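Usthorpe hydro, again

16/07/2024 Posted in Rivers, Power

Quick one, I have to be out the door in half an hour. But people keep asking what happened with the small hydro job on the Skiler and I keep telling it in bits, so.

Back then I was measuring flows on the upper river. Staff gauge, notebook, rubber boots. Every morning before work for most of two years, and a lot of evenings in the rainy months. No money in it. I just wanted to know how low the river went in a dry spell because the old map in the district office had one figure on it and no one could tell me where the figure came from.

Then Imance showed up. Private outfit, small, wanted to build a run-of-river plant below the Usthorpe weir and sell to the grid. First time anybody around here had heard of a company making power that wasn't the utility. My uncle thought it was illegal. It was, until the rules changed that November.

They'd sized the thing off the map figure. I saw the drawings on Gerrit Kruger's kitchen table and felt a bit sick. A turbine that big would have sat idle half the year, more in a bad one. I had the notebooks in the truck so I went and got them, and we were up till very late with a ruler and graph paper doing a flow duration curve by hand. Gerrit's wife went to bed. Dog too.

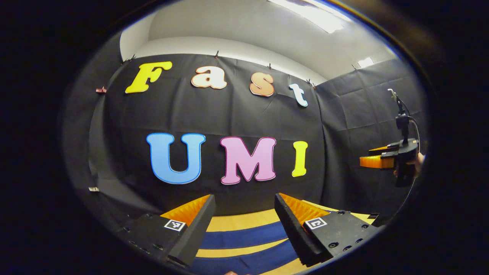
Gerrit read a draft of this and wants it on record that the curve was his idea and that I had wanted to just average everything. Fine. True. An average tells you nothing on a river like that, two floods and your number looks great while the turbine stands there dry in the winter.

Anyway. We wrote to Imance. Four pages plus the tables. No reply for weeks, then a phone call from Lungile Adams asking could she see the raw books, not the tables. Good sign, I thought. She drove up, sat on the weir wall and went page by page, and she found a mistake too, a stretch where I'd read the gauge after it got knocked crooked by a log. I had to throw that out. Still annoyed about it.

What came out of it was a smaller machine. Two small ones in fact, so one could run alone when the river was low. The intake moved upstream a little, and there was a rule about how much water had to go over the weir no matter what, which I pushed for and which the farmers pushed for a lot harder than me.

Then the tariff. This is where I get cross so I'll be short. The utility would only offer a price based on what it saved in fuel, reset every year. Try going to a bank with that. The Tshabalala people downriver had a scheme just as good as ours, better head, and they gave up over exactly this. You can see the concrete pad for it from the road, goats on it mostly.

Ours scraped through becuase somebody got a floor price written in. I wasn't in the room. I've heard three versions of who did it.
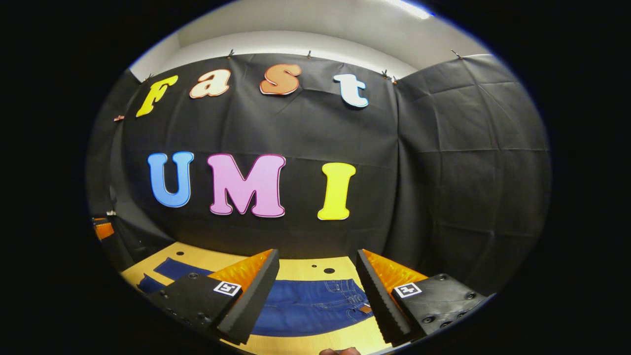
Precious Radebe wrote in after my last post to say I'm too soft on the private side, and that once the floor price was there every company with a shovel wanted a river, flows or no flows. She has a point. Some streams up in the hills got dammed on paper five times over by people who never stood in them. I don't think that makes the idea wrong, but the measuring should have been compulsory from day one. Somebody independant, paid, with a gauge that gets checked for logs.

The notebooks are in a box in the hall if anyone wants to scan them. Pencil, some of it water damaged. Seidu Kpodo said he might, that was a while back. Seidu, if you're reading, still here.

More on the weir rule next time, plus the fish thing. Got to run.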